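Last updated: Sun 2 December

3.2 Surface clutter and small packages

Small packages were recorded on the surface where they lay, without clearing the textiles beneath them. Of the 40 tables surveyed, 14 had cloth or clothing over most of the top. Figure 2 shows one such table: a wrinkled plaid cloth under an open, empty cardboard box, two cigarette packs and a light blue translucent packet. Overlap was coded separately from contact — a pack resting on the lower edge of a packet counts as overlap, and two packs lying side by side do not. Soft items such as hair ties were entered under the Brosura scheme as accessories, whatever they touched. Open boxes were coded as containers even when empty.

Figure 2. Small packages and an open box on a cloth-covered table.
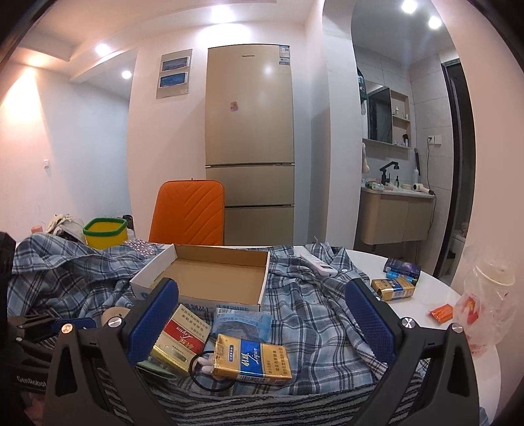 Tables with bare tops were coded by the same rules, with the textile field left blank.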